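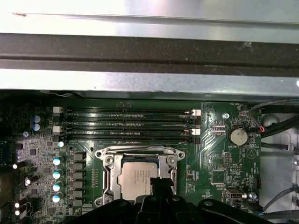

Sorting out the back room, and what we've learned about letting things go

Those of you who come to the hall in Cultley by the side door will have noticed that you can now open it all the way. For a long while it stopped at a certain point, with a sort of soft thud, and you had to turn sideways and breathe in. That was the back room spilling out into the passage, and I'm very pleased to tell you that since January we have been having a proper go at it.

I promised in the last newsletter that I'd write something longer about how it went, partly to say thank you and partly because several of you have told me you've a loft or a spare bedroom in much the same state. So put the kettle on, as I do tend to run on a bit.

We started with paper, which I would not recommend to anybody. Paper is slow. You pick up a folder meaning to glance at it and twenty minutes later you are reading out the menu from a harvest supper to a room full of people holding bin bags. By the end of the first morning we had one small pile for recycling and had all agreed that the trifle used to be better. The next time we began with the big things, the broken chairs and the display boards and the rolled-up carpet, and suddenly there was a floor, and everybody cheered up enormously.

If you are doing this at home, then, big things first. Do the paper last of all, sitting down, in a good light, and preferably with someone who isn't related to you.

The crockery took longer than I'd have guessed. We had saucers for a very large party and cups for a rather small one. The green set has been kept whole, as it gets used for the lunches, and the odd pieces have gone on the shelf by the hatch where anyone may help themselves. Please do! There's a gravy boat with a mended handle that would suit somebody, and two big serving plates that are a bit much for a cupboard but would do nicely under a plant pot.

Then there were the old electrical things. I think this is the part most households dread, and I certainly did. We found lamps, a slide projector, extension leads of every age, three kettles and a fair few computers from the days of the evening classes. The small appliances that nobody wanted went to the recycling centre out at Clovent, which has separate bays for them. It's an easy place to get round once you know to bear left after the gate, and I didn't know, so I went round twice. If you have a computer to get rid of, do think about what's still on it before you part with it. Photographs especially. I spent a whole evening at home copying mine over and was so glad I had, as there were some from my sister's garden that I had thought were lost for good.

Books we handled differently. We had a notion there might be a few boxes, and there were 52, counted properly because the bookshop in Bresora wanted to know before sending the van. They took most of them, bless them, and the ones they couldn't take are on the trolley in the entrance. Local history has been kept back and now has a shelf to itself, including the parish walks booklet that so many people have asked after. We have only the one copy of that, so please read it here and don't carry it off, however good your intentions.

The jigsaws have been a great success. We asked for people to take one home, do it, and bring it back with a slip in the box saying whether all the pieces were there. The 1000 piece harbour one came back complete, to general amazement, and has gone straight out again. The one with the steam train is short of a good bit of sky. It has a new home with someone who says she never does the sky anyway.

As for the sentimental things, I can only tell you what we did. We took photographs of the old banners before the two worst went, and we kept the rest, wrapped in clean sheets and laid flat on the top shelf. The moths had been at the blue one and it really couldn't be saved, though the fringe has been unpicked and put by in case the sewing group can use it. The visitors' books stay for ever, as far as I'm concerned. It is a lovely thing to turn up your own handwriting from years back and see that you wrote "very cold but delicious scones".

What is left to do: the high cupboard over the sink, the Christmas box, and the shed, about which I shall say nothing until I have been inside it. We are going to carry on through the spring with a couple of hours at a time, as longer than that and we all get snappish. There will be tea, and there'll be cake if I remember to take it out of the freezer.

A few practical bits, before I forget.

The new shelving from Kwok is up along the left-hand wall and is much sturdier than it looks, but heavy things should go at the bottom all the same. Each group has its own shelf with a label. If yours is too small, come and tell me and we'll shuffle round.

Anything with a yellow sticker is waiting to be claimed. If you think it might be yours, take it home, or write your name on the sticker so that we know it's wanted. Whatever hasn't been spoken for by the summer fair will be sold on the bric-a-brac table.

The key is back on its hook in the kitchen. Please return it there and not to your coat pocket, and yes, I'm speaking to myself as much as to anyone.

1 May 2023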